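One arm, one bench: what changed for the packing staff at Gastau
Speaker notes, Peter Štěpánek

Slot is 25 minutes plus questions. Slides advance on the paragraph breaks unless marked. 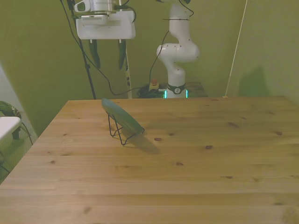

Opening (slide 2)

State the scope first. The talk covers a single cell on the produce display line at Gastau, October to the end of the following spring. It does not cover the warehouse or the chilled side. If someone asks about the chilled side, say it was out of scope and move on.

Gastau makes up display sets for grocery fit-outs. A set is a tray of shaped items, each on its own small stand, arranged to a drawing. Before the cell, all of it was done by hand at long tables. Thirteen people worked on sets across both shifts. Thirteen people still work there. Say this early, as the audience will be waiting for it and will not listen to the rest until they have it.

Then say that the headcount figure hides most of what happened. The jobs have the same titles and the same pay grade. The content of the working day is different.

The task (slide 3)

Leave the photo up while going through this part.

The unit operation is simple to describe: take one item, place it on one stand at the angle in the drawing, leave it. The difficult items are the long curved ones, such as the green one on the slide. The stand is thin black wire, bent like a small easel. The item lies across it at a slant with its lower end touching the table. A person does this without looking for very long. For the arm it is three separate problems.

First, the wire. Thin dark rods give a depth sensor very little to measure. Our early readings put the stand well off its real position on some attempts and lost it altogether on others.

Second, the curve. A curved item has a preferred way to roll. If it is released with the bend facing the wrong side, it turns on the stand and slides. The arm has to know which way the bend faces before it picks up, and that was not in the original specification.

Third, the table. The cell was set up on an ordinary pine table with knots in the boards. Dark knots of about the right size were picked up as objects in early trials. Point to the one just right of center. We looked at a plain mat to cover the surface. The packers asked us not to, as they slide trays along the boards at the end of a set and the mat caught the tray edge. We fixed it in software. It took longer and it was the right decision, and I come back to it in the section on who gets asked.

If there is a question about cell hardware: the arm stands behind the far edge of the table, the stop button is on the platform next to its base. Do not go further into models or prices.

How the work was divided before (slide 4)

Each packer owned a full set. They read the drawing, pulled the items from the bins, placed them, checked them, signed the tray label. A full set took between 10 and 20 minutes depending on the drawing.

Placement was the largest part of that time. It was also the part people did while talking. Several packers told us this in the first interviews and we wrote it down without understanding it. Placement was when new staff learned the trade from the person beside them and when shift news got passed on.

Sorting and checking were short, quiet and needed attention.

How it is divided now (slide 5)

The arm handles placement for the standard items. People handle reading the drawing, sorting, orienting, checking, and every item the arm cannot manage. Gastau calls this last group the remainder.

The project name for the scheduling software is Remen. It decides which sets go to the cell and which go to the hand tables. Explain the name once, then just say the scheduler.

In the first month the cell took only easy sets. That sounds reasonable and was a mistake. The hand tables received a steady run of hard sets, with none of the simple ones in between. Output per person at the hand tables dropped. A supervisor reading the weekly sheet would have concluded that people had slowed down. They had not. The mix had changed and the sheet had no column for it.

We added a difficulty weight to each drawing. The weight is a number from 1 to 5, set by the packers. The scheduler now has to leave a share of light sets at every hand table. This reduced use of the cell on paper. The production manager agreed to it after seeing the error counts for the first month.

Slide 6, the attention problem

Slow down here. This is the main finding.

When a person places items all day, their attention follows their hands. When a person watches a machine place items, attention has nothing to follow. The packer at the cell has two jobs: feed items in the right orientation, and look at each finished tray. Feeding is regular. Looking is regular too, and after the first hour people report that they are looking without seeing.

In a seeded test we put known faults into 80 trays, spread over normal shifts, with the staff's agreement and without individual scoring. Faults in the first hour at the cell were mostly caught. Faults late in an unbroken stretch were missed far more often. I am not showing a curve, as the number of trays per hour is too small to support one.

Changes made as a result:

Rotation every 2 hours between cell and hand table. It was once per shift.

Checking moved to a separate table, with the tray turned around so that the checker sees it from the customer side. The turn matters. It makes the checker handle the tray.

The cell stops after each tray and waits for a press. It used to run on. Cycle time went up. Missed faults went down.

Expect pushback on the third item from anyone with a throughput target. The answer is that a tray returned by the customer costs more than the wait. Gastau has its own figure and I do not have permission to quote it.

Slide 7, skills

Two movements in opposite directions.

Upward: orienting items for the arm turned out to be a skill. Jin, the feeding guide, started as one laminated sheet and is now a binder of more than 13 pages, written by the packers. It covers which way the bend faces for each item, which batches have a different surface and how to tell, and what to do when the stand legs are not fully open. None of this was in the integrator's manual.

Downward: new starters learn placement more slowly. They spend part of each shift at the cell, where they do not place. After the same number of weeks they have done fewer placements than earlier starters had. When the cell is down, this shows. The hand tables then depend on the experienced people.

The current rule is that starters do not go to the cell for their first month. The packers asked for it. I think a month is short. Say that it is an opinion.

Slide 8, who gets asked

Greltari did the integration. Their engineers were competent and on site often. The plan, however, gave the packers one meeting before installation and one after acceptance. Between those two, the decisions were taken that fixed the daily work: table height, the side from which trays leave, where the stop button sits, how the cell signals that it is waiting.

The mat is the example to use. It was a cheap fix on the engineering side, and it would have cost a lift and a set-down on every tray. It came up only because a packer happened to walk past during a trial and tried to slide a tray across it. There was no point in the plan at which she would have been asked.

Tray exit was decided without that kind of luck. It was placed for the convenience of the arm's reach. For the first six weeks, people twisted to the left to take each tray. It was moved after two complaints of back pain. Moving it took one afternoon.

Recommendation for the slide: put a packer in every trial session, on paid time, with authority to stop the trial and have a point recorded. The hours are small compared with the integration budget.

Slide 9, what the numbers do not cover

Conversation. Staff at the cell face the arm, and the next person is farther away than at the hand tables. Several people named this as the change they minded most. We have no measure for it. The layout has since been changed so that the cell feeder and the checker face each other, and people say it is better. That is the full extent of the evidence.

Noise is not a factor at this cell. Skip unless asked.

Ownership. The tray label used to carry one name. It now carries a cell code and the checker's initials. A returned tray no longer goes back to the person who built it, so that person does not learn from it. We have proposed that returns be reviewed once a week by the whole shift. At the time of writing this had been approved but had not started.

Closing slide

Leave the list up during questions. Do not read it out.

Weight the work before scheduling it.
Rotate by the hour.
Make the check a handling task.
Keep starters at the hand tables first.
Have operators in the trials.

Likely questions

Would you install it again? Yes, with the exit on the other side and the scheduler weights from the first day.

Does it pay back? Ask Gastau. My part was the work study.

Can the arm learn the remainder? Some of it. The items that come up rarely will stay with people for some time, as there are too few of them to justify the setup.

Did anyone leave? One person, for reasons they described as unrelated. Do not elaborate.

Handouts are in the folder on the lectern. The rating form for drawings is on the back page, and people may copy it.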